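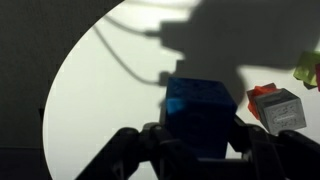
자주 묻는 질문: 천연 염색 재료와 주문

2025년 10월 6일
글: Batow 염색 공방

검색어를 입력하세요 검색 전체 메뉴

안녕하세요. Batow 염색 공방입니다. 저는 한국에 와서 쪽 염색을 배웠고, 한국어는 아직 공부하고 있습니다. 문장이 조금 딱딱해도 이해해 주시면 감사하겠습니다. 손님들이 메일로 많이 물어보시는 내용을 모아서 적었습니다.

쪽 가루와 쪽 니람은 무엇이 다릅니까?

니람은 쪽잎을 물에 담가서 색소를 우려내고, 석회를 넣어 가라앉힌 진흙 같은 상태의 재료입니다. 저희가 파는 쪽 가루는 이 니람을 말려서 곱게 간 것입니다. 색소는 같지만 가루가 보관하기 쉽습니다. 니람은 뚜껑을 꼭 닫고 서늘한 곳에 두십시오. 마르면 다시 풀기가 어렵습니다.

처음 하는 사람은 얼마나 사야 합니까?

손수건이나 작은 스카프만 염색하실 계획이면 50그램 봉투 하나로 시작하시는 것을 권합니다. 남은 가루는 습기가 없는 곳에 두면 다음에 쓸 수 있습니다. 진한 남색을 원하시면 가루를 더 넣는 것보다 담그는 횟수를 늘리는 편이 색이 고르게 나옵니다.

염액이 초록색인데 잘못된 것입니까?

잘못된 것이 아닙니다. 환원이 된 염액은 노란빛이 도는 초록색이고, 천을 꺼내어 공기와 만나면 파란색으로 변합니다. 오히려 염액 전체가 파란색이면 환원이 부족한 것입니다. 이 경우에는 온도를 먼저 확인해 주십시오. 너무 차가우면 반응이 느립니다. 환원제를 급하게 더 넣지 마시고 조금 기다려 보십시오.

한 번에 얼마 동안 담급니까?

저희 수업에서는 10분을 기준으로 합니다. 꺼내서 공기 중에 펼쳐 두고, 색이 다 변하면 다시 담급니다. 천을 염액 안에서 움직일 때 거품이 생기지 않게 천천히 해 주십시오. 접힌 부분이 있으면 그곳에 얼룩이 남습니다.

어떤 천에 물이 듭니까?

면, 마, 모시, 비단, 양모에 잘 듭니다. 다만 비단과 양모는 알칼리에 약하기 때문에 레시피가 다릅니다. 폴리에스터는 들지 않습니다. 섞어 짠 천은 연한 색이 나올 때가 많으니 작은 조각으로 먼저 시험해 보시기 바랍니다. 새 천은 풀기가 남아 있으므로 꼭 한 번 삶거나 빨아서 쓰십시오.

염색한 옷은 어떻게 세탁합니까?

처음 몇 번은 따로 빨아 주십시오. 중성세제를 쓰고 그늘에 말리십시오. 파란 물이 조금 나오는 것은 천에 붙지 못한 색소이고, 맑은 물이 나올 때까지 헹구면 점점 줄어듭니다. 표백제는 쓰면 안 됩니다. 밝은색 가방과 같이 쓰시면 문질러진 곳에 색이 옮을 수 있습니다.

Plelura 매염제는 쪽에도 필요합니까?

쪽은 매염제 없이 염색합니다. Plelura는 소목, 꼭두서니, 양파 껍질 같은 재료에 쓰는 명반 제품입니다. 쪽 위에 노란색을 겹쳐서 초록색을 만들고 싶으신 분은, 쪽을 먼저 하고 충분히 헹군 다음에 매염을 하시면 됩니다.

집에서 할 때 조심할 것이 있습니까?

고무장갑을 끼시고 창문을 열어 주십시오. 소석회와 환원제 가루를 들이마시지 않도록 마스크도 쓰시는 것이 좋습니다. 염색에 쓴 냄비와 국자는 음식에 다시 쓰지 마십시오. 어린이와 같이 하실 때는 약품을 섞는 일은 어른이 해 주십시오.

상품 번호 2626과 3410은 무엇이 다릅니까?

2626은 쪽 가루만 들어 있는 봉투이고, 3410은 쪽 가루에 소석회와 환원제, 설명서가 같이 있는 세트입니다. 집에 약품이 없는 분은 3410을 주문해 주십시오.

배송과 반품은 어떻게 합니까?

배송은 Itport 택배로 보내 드립니다. 니람은 병에 담겨 있어서 포장에 하루가 더 걸릴 수 있습니다. 개봉하지 않은 상품은 반품이 되지만, 봉투를 열면 습기가 들어가기 때문에 받을 수 없습니다. 병이 깨져서 도착했으면 버리지 마시고 사진을 찍어 메일로 보내 주십시오.

수업은 어디에서 합니까?

Fedoruk 건물 2층 작업실에서 합니다. 10월에는 쪽 기초반과 홀치기반이 있습니다. 앞치마는 저희가 빌려 드리지만 신발은 물이 들어도 괜찮은 것으로 신고 오십시오. 주차 자리가 좁으니 차로 오시는 분은 미리 메일을 주시기 바랍니다.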